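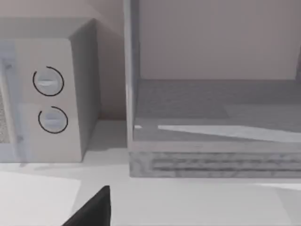

## Re: [catosum-teleop] Camera views for the simulated kitchen set

On 28 June 2024 the Brannigan group wrote:

> We are planning to record remote-control demos in the same simulated kitchen you use. Two questions before we start.
>
> 1. Do you keep the close view, or train on the wide one only?
> 2. How do you stop operators from bumping things on a crowded table?
>
> We have 54 test demos so far and would like to fix the setup before we do more.

Answering in order.

1. We keep both. The close view in the render at the top has the two microwave dials and the left side of the cabinet, with one finger coming up from the bottom. Operators don't like driving from it, and I wouldn't ask them to. But the policy we trained on the wide view alone was poor at anything involving the dials. Adding the close view helped. Record it even if you think you won't use it. Rendering it later from saved states is possible, but in Catosum 3 the lighting came out different for us and we had to redo the lot.

2. Mostly by slowing down the hand controllers. Our Stirance units ship with a motion scale that is too high for table work. We cut it in half and the number of knocked-over items dropped a lot. The other change was a rule for operators: raise the arm clear of the tallest item before moving sideways. It makes each demo longer. We decided that was fine.

The wide view of our table looks like this:

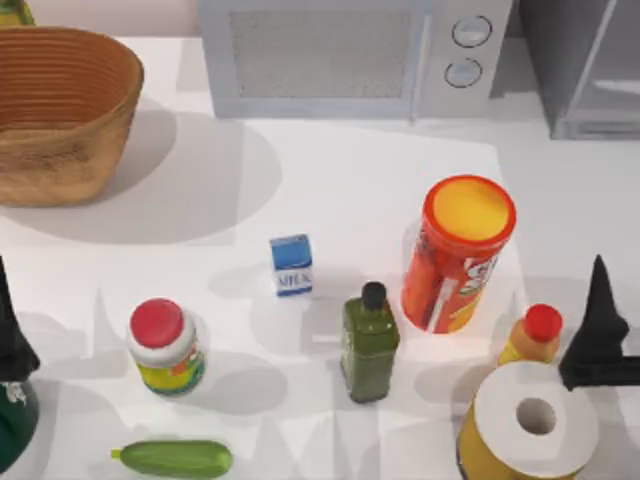

*Wide view, both grippers, microwave at the back.*

The red-orange canister and the green bottle are close together, and that is where new operators have the most trouble. The milk carton is easier, with more room on its sides. Start people on the carton and leave the canister for their second session.

For scale, our February set has 900 recorded demos, and 826 were kept after review. Most of the rejects were cases where the operator let go too early and then chased the item across the table. We drop those. If the operator fumbles once and recovers cleanly, we keep it.

One thing you didn't ask about. Check that both arms are logged on the same clock. The Trison logger defaults to separate ones, and we didn't notice until training. The setting is under "session" in the config file.

I can post our config to the list if it's useful. It needs some cleaning up first.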